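Walturby Home Forum > Laundry & Closets > Drying, hanging, folding

Thread: Dark clothes and a tabletop rack – my routine, please add yours!

dampsocks_dana
OK, I have finally gotten to the point where I look forward to laundry day and I need to talk to people about it. We moved to a smaller place in July and lost the laundry room, so now everything gets sorted, hung and folded at one wooden table with a small rack on it. I thought I would hate it. I love it! Everything is within arm's reach and I don't walk wet shirts down a hallway anymore.

The thing I'm still working out is the dark stuff. Navy, charcoal, black, that one purple top that is almost black until you put it next to something black. They come out of the washer twisted into each other, they pick up lint from whatever they touch, and they show every crease. What do you do with yours between the washer and the hanger? I shake and hang. My sister says I should be flattening everything on the table first, and we have gone back and forth on it all week.

hallcloset
Your sister is right! Flatten first, always. A shirt that goes on the hanger crooked dries crooked.

mrs_pleat
Shaker here, sorry to hallcloset. Two good snaps and gravity does the rest. I did the flattening thing for a whole winter and all I got was a wet table and a later bedtime.

hallcloset
Towel on the table. Problem solved.

mrs_pleat
And now there's towel fuzz on the navy pants.

hallcloset
Not if it's an old towel. Mine has been washed so many times it has nothing left to give.

tomasz_in_4B
Depends on the fabric, I think. Cotton knits get the stretch-and-lay treatment from me, anything slippery just gets hung. What's your rack, Dana? I had the Bulta one with the fold-in legs and the top rail sagged with jeans on it, but for shirts it was fine and I still miss it.

dampsocks_dana
It's a Bulta too! The short one. No jeans on it, they go over the shower rod.

peglegpegs
I have been waiting for someone to start this thread. I do the family's darks every Friday and I've got it down to something I'm really happy with, so I'm going to write out the whole thing. I learned the middle part from a folding class Érica Leite taught at our library, and changed it to suit my table.

1. Sort before you carry. I pull the darks out of the washer one at a time and undo the knots right there. If you dump the whole heap on the table, you'll be untangling sleeves for ten minutes with a wet elbow.

2. Leave the middle of the table open. Rack off to the side, hangers on the rack already, nothing else in the work area. I keep 31 hangers in total and only bring out what I need for that load. A crowded table is the main reason people give up and throw stuff on a chair.

3. Find two ends and pull gently. One hold at the opening, one at the far end, up off the wood so the rest can drop. Don't yank. You want it tight along the top and hanging easy underneath. A lot of folds sort themselves out at this stage, and you can see right away if part of it is still bunched. With dark fabric, look into the opening too – a charcoal or navy piece can have a totally different color showing there, and that tells you which side you've got facing out.

Dark charcoal-navy piece at the pulling stage, bottom still folded into a rough triangle and purple showing at the opening:
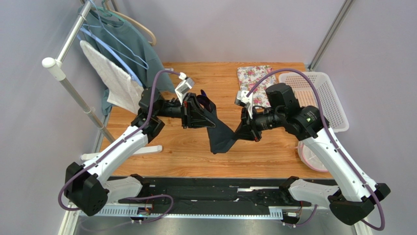
4. Lay it down low end first. Let the hanging part touch the table, then bring the top down after it. If you drop it flat all at once, you trap a fold underneath and have to start over.

5. Smooth from the middle out. Palms, not fingertips. Two or three passes and stop. I used to go on forever here.

6. Straight onto the hanger. Slide the hanger up from the bottom on anything with a neck you care about. Then leave a finger's width between hangers on the rack. Darks first, at the back, so the light things never brush past them.

7. Walk away. No fussing with it while it dries. I check before bed, and usually the thin things are ready to move to the closet.

A normal load is 17 pieces at my house and it goes quick once your hands know it. I put music on and kind of zone out. Best part of my week, and I'm not kidding!

dampsocks_dana
Oh, this is wonderful, thank you! Number 4 is the thing I've been missing. I've been dropping everything flat like a pizza dough and then wondering where the ridge down the back came from. Also, that triangle at the bottom is exactly what mine do.

mrs_pleat
I'll give you step 3, that's basically a slow shake. But steps 4 and 5 are still the flattening method in a nicer coat, and I don't see what they add. If it's pulled straight, why put it down again? Go from 3 to 6. Your piece is already in the air.

peglegpegs
Because in the air only the top edge is straight! Look at the bottom of the one I posted. It's folded over on itself and pinched in at one side. If you hang that as it is, you're hoping the fold falls out on its own. Sometimes it does. With heavier cotton it mostly doesn't.

mrs_pleat
Mine do fall out. But I'm hanging outside with wind, so maybe that's the difference. Indoors on a little rack, fine, I can see it.

hallcloset
Writing down the day mrs_pleat said "fine."

tomasz_in_4B
Quick question on 6. Back of the rack for darks? I put them at the front since they take longest and I want to get at them. Also, which hangers? I have those velvety Perić ones and they are terrible with anything damp. Great in the closet, though.

peglegpegs
Oh, never the velvety kind for drying. Plain smooth plastic for me. And front or back, do whatever works for your rack! Mine sits near a wall and I reach over it anyway. The part I would stick to is keeping the lights and darks from rubbing.

quietcycle
Long-time reader, hardly ever post. I want to stick up for wood tabletops here because everyone told me to cover mine. I wipe it dry after each load and rub in a little oil twice a year, and it still looks good. I like seeing the grain while I work, and dark fabric on light wood is so easy to read – you spot every fold. On my old black counter I couldn't tell navy from shadow.

dampsocks_dana
YES. Mine's a light wood table too, and I hadn't put that together, but I do see creases so much better than I did on top of the old washer. Did you oil it right away, or only after it started looking thirsty?

quietcycle
Right away, before the first load. I'd do a small patch underneath first to see what the oil does to the color.

hallcloset
I would still put the towel down. I'm not getting a water ring on my grandmother's table for the sake of a pair of leggings.

quietcycle
For a grandmother's table, I would too.

basket_case_ben
Does anybody have a lint trick for step 5? I use Clodilell on the darks and it keeps the color nicely, but I've got a long-haired cat and smoothing with my palms just presses the hair in.

peglegpegs
Damp rubber glove, one direction only, while it's lying flat. Then hang. Rinse the glove between pieces or you're moving hair from shirt to shirt.

mrs_pleat
Or shake it. Outside. Hair goes to the neighbors.

basket_case_ben
Trying both this weekend, ha. Glove first.

dampsocks_dana
Report from tonight: did a full dark load peglegpegs' way, all seven steps, and the purple top looks like it's been ironed. My sister is being unbearable about it. I skipped the smoothing on two thin tank tops and couldn't tell the difference, so mrs_pleat gets half a point from me. And the thread just passed 3,000 views, so hello to everyone lurking, come tell us where you put your rack!

tomasz_in_4B
Mine's in the bathtub. No judgment, please.

peglegpegs
Bathtub is a great spot! Do you fold in there too or carry it out?

tomasz_in_4B
Carry it out to the bed. I know, I know. I do have a folding table in the hall closet that I could set up, it's just got a wobbly leg. Might fix that first and then try your step 4.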